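Seite drucken
Per E-Mail versenden

Wie ein Roboterarm Löffel sortieren lernt

In einer Werkstatt, die sich viele Leute teilen, stehen meistens eine Säge, eine Bohrmaschine und ein Regal voller Schraubenkisten. In der Gemeinschaftswerkstatt Flonton steht außerdem ein Tisch mit zwei Roboterarmen. Gebaut wurde er von einer Gruppe, die sich abends trifft. Josiane Leclerc leitet die Gruppe. Das Projekt heißt Sostel, und die Aufgabe klingt leicht: Die Arme sollen Löffel sortieren.

Warum ausgerechnet Löffel?

Löffel kennt jeder. Du nimmst einen aus der Schublade und denkst nicht darüber nach. Für eine Maschine ist das viel schwieriger. Ein Löffel ist an einem Ende breit und rund, am anderen lang und schmal. Er liegt flach auf dem Tisch, und man muss ihn erst einmal zu fassen bekommen. Metall glänzt, und was glänzt, sieht aus jeder Richtung ein bisschen anders aus. Wenn viele Löffel kreuz und quer übereinanderliegen, muss der Roboter auch noch herausfinden, welcher Stiel zu welchem Löffel gehört.

Deine Augen und dein Gehirn erledigen das in einem Augenblick. Beim Roboter muss jeder Schritt gebaut, verkabelt und geübt werden.

Was steckt in so einem Arm?

Ein Roboterarm ist deinem eigenen Arm ähnlich. Du hast eine Schulter, einen Ellbogen und ein Handgelenk. Der Roboter hat auch Gelenke, und dazwischen feste Teile, die man Glieder nennt. In den Gelenken sitzen Motoren. Bei kleinen Armen sind das oft Servomotoren, kurz Servos. Ein gewöhnlicher Motor dreht sich einfach, solange Strom fließt. Ein Servo kann mehr: Er dreht sich bis zu einer bestimmten Stelle und bleibt dort stehen. Er misst dabei selbst, wie weit er schon gekommen ist.

Am Ende des Arms sitzt der Greifer. Er ist die Hand des Roboters. Viele Greifer haben nur zwei Finger, die sich öffnen und schließen. Für einen Löffel reicht das, wenn die Finger an der richtigen Stelle zupacken.

Strom und Befehle kommen über Kabel. Sie müssen lang genug sein, damit sich der Arm strecken kann, und sie dürfen nirgends hängen bleiben. Die Gruppe hat einen ganzen Abend nur Kabel verlegt und am nächsten Abend die Hälfte wieder gelöst. Ein Kabel war zu kurz, und der Arm kam nicht bis zur Mitte.

Der Tisch gehört dazu

Ein Roboterarm muss fest stehen. Wackelt der Tisch, dann greift der Arm daneben. Deshalb sind die Arme an den Seiten des Tisches befestigt, einer links und einer rechts. So erreichen beide die Mitte. Die Fläche, auf der gearbeitet wird, hat einen Rahmen. Auch die Behälter sollen bei jedem Versuch ungefähr am gleichen Platz stehen.

Josiane Leclerc hat dafür ein Heft angelegt, in dem jede Änderung am Aufbau steht. »Wenn etwas schiefgeht, schauen wir zuerst ins Heft«, sagt sie. »Oft hat jemand eine Schraube nachgezogen oder einen Behälter verschoben.«

Wie lernt der Roboter?

Es gibt verschiedene Wege, einem Roboter etwas beizubringen. Man kann ihm jede Bewegung einzeln vorschreiben: drei Zentimeter nach links, Greifer auf, nach unten, Greifer zu. Das klappt gut, wenn der Löffel immer genau gleich liegt. Liegt er schräg, greift der Roboter ins Leere.

Die Gruppe geht deshalb anders vor. Ein Mensch steuert die Arme und macht die Aufgabe vor. Der Computer speichert, wie sich die Gelenke bewegen und was die Kamera dabei sieht. Danach wird die Aufgabe noch einmal vorgemacht, mit anders hingelegten Löffeln. Und dann noch einmal. Seit April sind auf diese Weise fast 700 Durchgänge zusammengekommen. Das Ziel sind 2000.

Aus den vielen Beispielen rechnet ein Programm aus, welche Bewegung zu welchem Bild passt. Das nennt man Lernen durch Nachahmen. Kleine Kinder lernen auch so, zum Beispiel wenn sie sich das Zähneputzen abschauen. Sie brauchen aber viel weniger Wiederholungen.

Auch die misslungenen Versuche werden aufgehoben. Fällt ein Löffel herunter, schreibt die Gruppe das dazu. Beim Üben mit den Daten werden solche Versuche dann getrennt behandelt.

Ein Blick auf den Tisch

Beim Sortieren kommt es darauf an, woran man die Löffel unterscheidet. Man kann auf die Größe achten, auf die Farbe oder auf das Material. Auf dem Werkstatttisch fallen vor allem die Griffe und die runden Enden auf. Es gibt schwarze Löffel mit blaugrünem Griff und silberne mit einem Griff aus hellem Holz. 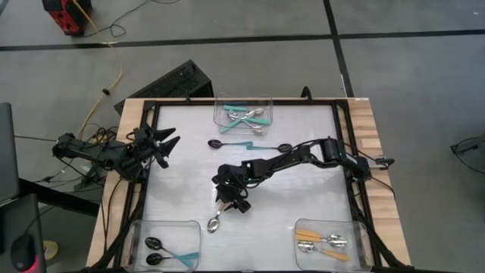

Der rechte Arm hält einen Löffel aus Metall, der linke Greifer ist offen.

In den beiden vorderen Behältern liegen die Löffel nach Sorten getrennt. Im hinteren liegen sie noch durcheinander. Gerade dort ist das Greifen schwer. Zieht man an einem Löffel, rutschen die anderen mit, und danach sieht der Haufen wieder anders aus.

Die Behälter sind durchsichtig. Für uns ist das praktisch, weil man von der Seite hineinsehen kann. Eine Kamera kann einen durchsichtigen Rand aber leicht übersehen. Dann stößt der Greifer dagegen.

Probiere es selbst aus

Du brauchst ein paar Löffel, zwei Schüsseln und eine Grillzange oder eine Nudelzange. Lege die Löffel auf einen Haufen. Halte dir ein Auge zu und sortiere sie mit der Zange in die Schüsseln. Eine Hand bleibt auf dem Rücken, ein anderes Kind kann dir das Auge zuhalten. Achte darauf, wo du zupackst: am Stiel oder am runden Ende? Was passiert, wenn du den Löffel ganz hinten am Stiel hältst?

Schwieriger wird es, wenn du beide Augen schließt und das andere Kind dir Befehle gibt. Erlaubt sind nur kurze Wörter wie links, rechts, runter, auf und zu.

Wörter zum Nachschlagen

Gelenk: Stelle, an der sich zwei Teile gegeneinander bewegen können.
Greifer: das Werkzeug am Ende des Arms, mit dem der Roboter etwas festhält.
Servo: ein Motor, der eine bestimmte Stellung anfahren und halten kann.
Durchgang: ein Versuch vom Anfang bis zum Ende der Aufgabe.

Seite drucken
Per E-Mail versenden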